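Rotulador de pizarra blanca

El rotulador de pizarra blanca, llamado también marcador de borrado en seco, marcador para pizarra o, en algunos países de América, plumón de pizarra, es un instrumento de escritura con punta de fibra y tinta que no penetra en las superficies lisas y no porosas. Lo escrito con él se puede quitar con un borrador de fieltro, un paño o un papel, sin agua. Se usa en escuelas, oficinas, talleres y casas, casi siempre junto con una pizarra blanca de acero esmaltado, de vidrio o de melamina.

No se debe confundir con el rotulador permanente, que tiene una forma muy parecida, ni con el rotulador de tiza líquida, que se borra con un paño húmedo.

Partes

El rotulador consta de un cuerpo o barril, normalmente de plástico, un depósito interior, una punta y un capuchón. El cuerpo lleva impresa la etiqueta, en la que el fabricante indica el color, el tipo de punta y las advertencias de uso. El extremo contrario a la punta está cerrado con un tapón fijo, que en muchos modelos tiene el mismo color que la tinta.

El depósito puede ser de dos clases. En la más antigua, una barra de fibra absorbente guarda la tinta y la entrega poco a poco a la punta. En la segunda, la tinta está libre dentro del cuerpo y pasa por un regulador; estos modelos escriben con color uniforme hasta casi el final, pero son más sensibles a los golpes y a los cambios de altura.

Las puntas más comunes son la redonda, para escritura general, y la biselada, que permite hacer trazos gruesos o finos según el ángulo de la mano. Existen también puntas finas para pizarras pequeñas, calendarios y tablas. La punta de fibra se gasta con el roce y se hunde si se aprieta mucho.

Tinta

La tinta de borrado en seco contiene un disolvente, por lo común un alcohol, un pigmento, una resina y un agente desmoldante de consistencia aceitosa. Cuando el disolvente se evapora, el pigmento queda sobre la pizarra en una película delgada que no se adhiere con fuerza, gracias al agente desmoldante. El borrador arrastra esta película en forma de polvo o de pequeñas partículas.

Si la película permanece mucho tiempo en la pizarra, se vuelve más difícil de quitar. Lo mismo sucede cuando la superficie está rayada o ha perdido su capa de protección.

El capuchón

El capuchón protege la punta y limita la evaporación del disolvente. Un rotulador destapado puede secarse en pocas horas, según el modelo y la temperatura de la sala. En los manuales de material escolar se recomienda cerrar el capuchón con presión hasta oír o sentir un clic. El cierre con una sola mano es posible, pero muchas veces queda incompleto; por eso a los niños pequeños se les enseña a usar las dos, una para sostener el cuerpo y la otra para el capuchón.

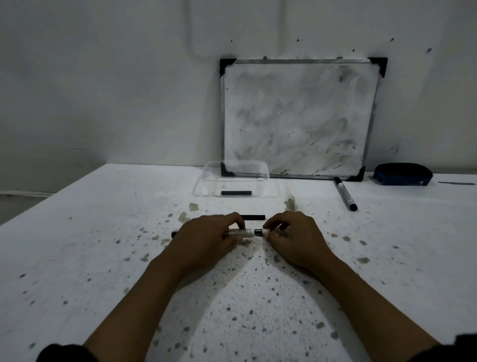
Rotulador de cuerpo claro y pieza negra en el extremo, sostenido con ambas manos. Al fondo, una pizarra blanca con restos de tinta.

Algunos capuchones llevan un clip para sujetar el rotulador al bolsillo o al borde de una carpeta. Otros tienen un pequeño borrador de fieltro en la parte superior, útil para corregir una letra o un número, aunque insuficiente para limpiar una pizarra entera. Los modelos retráctiles no tienen capuchón y usan una válvula que cierra la abertura cuando la punta se recoge.

Conservación

Los rotuladores con depósito de fibra se guardan de preferencia en posición horizontal. Cuando se dejan mucho tiempo con la punta hacia arriba, la tinta baja al fondo y el trazo sale pálido; con la punta hacia abajo puede salir demasiada tinta. Para guardarlos sirve cualquier bandeja, caja poco profunda o estuche en que quepan acostados. Una caja transparente permite ver los colores sin abrirla.

La profesora Mei-kuen Tsao, autora de una guía sobre material de aula publicada por la editorial Arsenault, distingue entre el rotulador seco y el rotulador obstruido. El primero ha perdido el disolvente y generalmente no se recupera. El segundo tiene la punta cubierta de polvo de tinta vieja, recogido de una pizarra mal borrada, y puede volver a escribir si se limpia la punta con un papel y se deja el rotulador cerrado y acostado durante una noche.

En el centro escolar de Kendale, Ngan-ling Leung y Siu-ming Hsieh llevaron durante un curso un registro de los rotuladores usados en las aulas. De 102 unidades retiradas, 41 estaban obstruidas y no secas. El registro no separó los modelos según la clase de depósito, por lo que sus resultados no se pueden comparar fácilmente con los de otros centros.

Manchas en la pizarra

Se llama sombra o imagen fantasma al resto grisáceo que permanece después del borrado. Aparece como nubes, vetas o puntos oscuros, y es más frecuente con tinta negra y con borradores sucios, que extienden el pigmento sobre la superficie en lugar de recogerlo. Para quitarlo se emplea un limpiador específico o un paño de microfibra ligeramente humedecido. Un método conocido consiste en repasar la mancha con un rotulador de borrado en seco y borrar enseguida: el disolvente fresco ablanda la tinta antigua. El mismo método se aplica a las líneas hechas por error con rotulador permanente.

No son convenientes los polvos abrasivos ni las esponjas metálicas, que rayan la superficie. En las pizarras con marco de metal se debe secar también la unión entre el marco y la lámina, donde se acumula el líquido.

Recarga y desecho

Varios modelos admiten recarga, sea con un cartucho, sea con gotas de tinta que se aplican sobre la fibra. La punta de recambio se vende aparte y se coloca con una pinza. Los rotuladores no recargables se componen de varios materiales y no siempre son aceptados en el contenedor de plásticos, de modo que conviene consultar las normas de cada municipio.

Véase también

Borrador de pizarra
Pizarra blanca
Rotulador permanente
Tiza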